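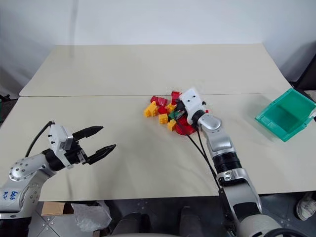 Hutwood library swaps its six small tables for one very big one

HUTWOOD - The back room of the Hutwood library has a new table, and the town has opinions about it.

The table is pale beige, very wide and made in two sections, which meet along a thin dark seam. It went in over the December break, when the library was closed and could not be argued with. It replaces 6 folding card tables that had served homework clubs, tax help evenings and one long-running jigsaw group since the building opened, and which by the end had enough working legs between them for four and a half tables.

Regulars returned in the new year to find the room painted a light gray-white to go with it. The old walls were green, or had been when the paint was bought.

The library's notice to patrons calls the table "a shared surface for projects of every size." Patrons have mostly been calling it the runway.

Reaction at the first open evening was divided along roughly the same line as the table. The quilting circle is in favor. For years its members laid out full-size quilts across several card tables of different heights and pinned them as if they were hiking over hills. They can now spread out a queen-size top and still have space for the scissors, which they can also now find, as there is nothing on the table for scissors to hide under.

The jigsaw group is less happy. Its complaint is the seam. A puzzle started on one section and finished on the other has to cross it, and several members say they can feel it through the pieces. The library has suggested using a puzzle mat. The group has replied, in writing, that it does not use mats.

There is also the matter of the color. Beige was picked from 23 samples left on the front desk for a month with a pencil and a tally sheet. Dark blue led for most of that time. The final result was close enough that a recount was requested, and the sheet had by then been used to write down a phone number.

Money for the table came from the spring book sale, which raised $3,244, a record helped along by the donation of a complete set of encyclopedias that four separate people bought and three returned. What was left after the table went to paint and a new door closer. The old one closed the door when it felt like it.

Rules for the table are short so far. Paint and glue need a drop cloth. Hot drinks stay on the window ledge in the hall. Groups that need only half the space are asked to take the far section, against the wall, and leave the larger near section for whoever turns up with something enormous.

The room can be booked at the front desk in blocks of 2 hours. The last block of the evening ends at 8 p.m., with the lights going off shortly afterward whether or not the sky portion of the puzzle is done.

The card tables are free to anyone who can carry them away. As of this week, all are still available.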